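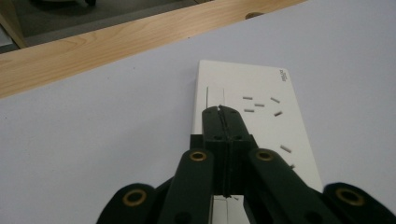

Dallwood Makerspace / Robotics & Automation Group / Member Help

Gripper work near power strips, what are the actual rules?

Posted by enden_bench, 2nd July

Writing up a one-page rule sheet for our bench and I'm stuck on the power strip part. We do hand-held gripper demos, two-finger type, printed parts. Lots of the tasks people want are everyday stuff: grab a plug, press a switch, slide a strip across the table. Right now our sheet says "be careful around electricity" and that's the whole section. Not good enough, I know.

What I need to know:
Does the strip have to be dead for every task or only for plug tasks?
Do plastic fingers count as insulated? Someone in the group says yes, I'm not so sure. Ours have metal at the pivots.
How far should the fingers be allowed to close before you touch anything?
Who signs off?

We're a small club, no safety officer. Need something people will really read. Thanks in advance

Salim Swai
14 replies in this section, member since May

Did this same sheet for the Lindqvist bench, so here's what we ended up with. Copy whatever you want.

Dead strip, always. No exceptions for "just pushing it". Not switched off at its own switch either, the cord comes out of the wall and the plug end lies on the table where the person holding the gripper can see it. A switch can get bumped, and if switch pressing is the task then it WILL get pressed, over and over.

No, don't count printed plastic as insulation. Nobody tested it. Screws, bushings, pins, any of that can be a path, and the motor wiring runs back to your hand or your laptop. Treat the whole tool as metal and you won't have to argue about it.

Fingers: ours start closed for a press or a push, tips together, and you come in slow. For a plug you open before you get there, not on top of the sockets. Thin fingertips and socket openings are a bad mix even on a dead strip, you can snap a tip off inside and then the strip is trash. Happened to us. Don't fish it out and put the strip back in use, bin it.

Other stuff on our sheet:
Strip used for practice is never used for power again. Big label on the underside, PRACTICE ONLY, and it lives in the gripper box.
Only the strip on the table for strip tasks. Drinks, spare screws, phones go somewhere else.
Keep it well in from the table edge. A push task walks it further than you think.
Check pivots and finger screws every 30 runs. Loose ones change where the tips meet.
Two people for anything new, one holding, one watching the cord.
Hand clear of the linkage arms when the fingers are moving, they pinch.

Sign off is whoever set up the bench, name and time on the sheet. Doesnt need to be fancy.

pell_707

what salim said. we just cut the cord off ours. 8 inches left so it still drags sort of like the real thing, no plug, nobody can power it. best rule is the one you cant forget

only downside is the weight of the cord changes things a bit if you care about that for your runs

Dilance2722

Plastic is fine imo, been doing it for ages with the strip plugged in and no problems. Just don't poke the holes.

Salim Swai (comment on the above)

Please don't do this. "No problems yet" isn't a rule you can put on a sheet, and a new member will poke the holes. If your space has an insurance policy go read what it says about live mains on a work bench, you may be surprised.

enden_bench (comment)

Ok going with dead strip always + the cut cord, and stealing the practice only label. Also adding the bit about binning it if a tip breaks off. Still not sure on 30 runs between checks, our screws back out quicker then that, maybe do it at the start of every session instead. Will post the sheet under Bench Rules once it's typed up.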